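Drarnemwood Games Room launches giant-hearted noughts and crosses table

27/08/2022

Noughts and crosses has a new home in Jerville! Drarnemwood has opened its tabletop games room to families, and the first table to be finished is a simple one – nine white squares, black borders and a grid reference for every space.

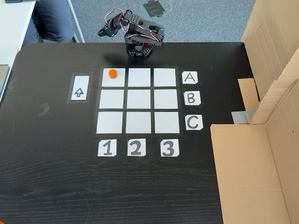 Page last updated: 27/08/2022

Letters A, B and C mark one direction, and the numbers 1, 2 and 3 mark the other, so players can call out "A1" or "C3" before they place a piece.

"Children who have never read a map pick up the idea very quickly," said Naveed Shaikh, who designed the table for Drarnemwood. "They come for a quick game and go home talking in coordinates, and I love that."

The labels are plain black on white card, taped down beside the squares. A small orange cylinder makes a bright, easy piece to spot against the white.

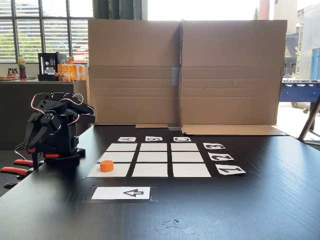
Photo: Drarnemwood / Faisal Lodhi

A separate white card with a printed arrow lies on its own black mat near the board. The layout can be read from any side of the table, though young players may want to walk round to see the letters the right way up – most of them seem to enjoy that part.

The Niazi Room, where the table is set up, has space for 17 players at a time. Sessions are free, last two hours and are open to anyone aged four and over. Under-eights should bring an adult, who is very welcome to play too!

More tables will follow in February.

Press contact: Faisal Lodhi, Drarnemwood, Jerville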